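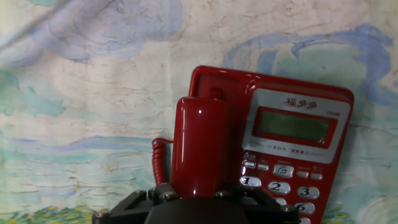 Speaker notes — "Who's Who: writing the staff page"
Levden staff day, 30/07/2026
40 minutes including questions. Water on the left side of the lectern, please.

OPENING

Hi everyone, thanks for coming in from the sunshine. My name's on the program so I'll skip it, and I'll start by reading you the bio I had on our old website for six years.

(Read it slowly. Don't do a voice.)

"A dedicated professional with a passion for people and a wealth of experience across multiple sectors."

Hands up if you could pick me out of a crowd from that. Right. My own mother read it and asked whether I'd changed jobs!

So I'm going to talk about the little paragraph that sits next to your name on the staff page. I've spent most of this year rewriting them, first at Brindside and then here, and I've got very fond of them. I also have opinions, as anyone who sits near me will tell you.

HOW I GOT INTO THIS

Keep this bit short. I always run over.

I was at Brindside in March when they merged the two offices and put everyone on a single page. There were 409 people on it. I read every bio over one very long week with a lot of toast, mostly to check the spelling. By the second day I'd stopped caring about the spelling. I was looking for anybody who mentioned a place, a dog, a first job, a thing they cook.

The longest one ran to 3,601 words. I'm not going to say whose it was (he was very good about it). It had every training course in it going back to a lifeguard certificate, and tucked right down near the bottom there was a line about how he grew up above his aunt's bakery and still can't sleep past five. I loved that line. We moved it to the top and cut almost everything else, and when he came into the lunch room the next week three people asked him about bread.

Pause here. Somebody usually asks what kind of bread. Rye.

WHERE YOU'RE FROM

People get stuck on this one more than anything else. If you were born and raised in one town it's easy, you say so and move on. If you've moved a lot you tend to either list all of it or give up and leave it out.

Johannes Makhubela gave me permission to use his. He's lived in nine places, I think, and his first draft had them all in order with the years. It read like a bus timetable. We talked for a while and I asked which one he dreams about, and he said the second one without even stopping to think. So the new version goes:

"Johannes has packed up house more times than he likes to remember. He learned to swim in the second town and learned to drive in the fifth, and he's been in this one long enough to have a favorite bench."

Read it twice if the room is noisy.

You still know he moved around. You get two or three of the stops, and if you want the others you can go and ask him, and he'll tell you, believe me, he'll tell you. 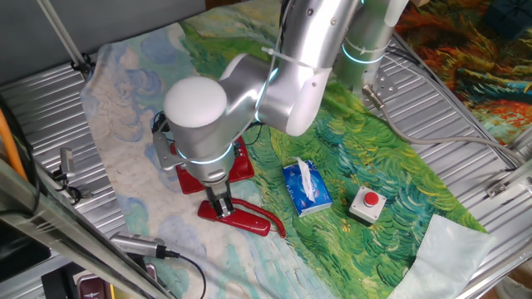 Going back to the question of order for a minute. A lot of folks think a bio has to start at birth and march forward. Mine used to. But the person reading it has usually just had an email from you, or they're about to sit in a room with you, and what they want first is what you do here and what to call you. Put that up front. Birth can wait until the third sentence, or it can stay home.

What to call you is a big one, by the way. Kheri Mbwambo put how to say her surname right after her name, in brackets, and she told me people stopped mumbling it on the phone within days. If your name gets shortened and you hate it, say that too. I go by my full first name and I put it in writing, and I still get the short one from my brother, but he doesn't read the staff page.

THE FOOD SENTENCE

Big smile, this is the fun part.

Nearly everyone wants to put in that they like cooking. Fine! So do I! But "enjoys cooking" doesn't tell me a thing. What do you cook? Who eats it? Has it ever gone horribly wrong?

Some that I've collected, all used with permission:

"Makes one very good soup and several bad ones."
"Worked the breakfast shift at Howells for two summers and can still carry five plates."
"Bakes on rainy days. Please take some home."

The Howells one is my favorite. It's a job from when she was nineteen and it has nothing to do with what she does now, and I've seen visitors bring it up in the first minute of a meeting. If you've had a job like that, and most of you have, put it in.

Same goes for gardening, running, reading, music. Give me the plant. Give me the song you play badly. "Loves to travel" I would ban if they let me — tell me about the train you missed.

WHAT TO LEAVE OUT

Slow down, this is the serious bit.

You don't owe the staff page anything private. If you don't want to mention your family, don't. Kids' names I'd leave off altogether, and the school they go to, and the street you live on. A dog's name is fine as long as it isn't also your password. (Wait for the nervous laugh. There's always one.)

Also, please don't let somebody else be funny about you. When I was at Olitex, long ago, the manager wrote everyone's bio himself, and he thought he was hilarious. One woman was "our resident worrier" for four years. She was the reason anything got done on time. So whoever ends up writing yours, even if it's me, you get to read it before it goes up, and if you don't like a word, that word comes out. I don't argue. Well, I argue about "passionate," and then I take it out of everybody's.

LENGTH

Four sentences is plenty for most people. Five if one of them is about soup.

Say what you do, say where you're from if you want to, say something from before you came here, and finish with whatever you get up to on your days off. Swap them around however you like. Read it out loud when you're done. If you run out of breath it needs a period somewhere.

First person or third? I get asked this every time. I like "I" for a small team and "she" or "he" or "they" for a long page with lots of names, just so it's easier on the eye. Pick one for the whole page and stick with it. The mixed ones make my teeth itch.

TRY IT

Hand out the cards. Pencils are in the blue bag.

Turn to someone you don't usually sit with. Ask them three things: where they learned to do something useful, the oddest job they've had, and what they'd bring to a potluck. Then write their bio, on the card, in the time it takes me to drink this coffee. Don't show it to the room yet. Show it to them first and let them fix it.

(Walk around. Don't hover over Johannes, he's done his.)

Get three or four people to read theirs out if they're happy to. Clap for all of them.

QUESTIONS

If it's quiet, start with the one about photos: yes, update it if you've changed your hair, no, you don't have to smile.

If someone asks how often to redo a bio, I say once a year, near your birthday so you remember. Mine is overdue. It still says I'm learning the accordion, and I sold the accordion.

Cards go in the box by the door on the way out. Names on the back, please.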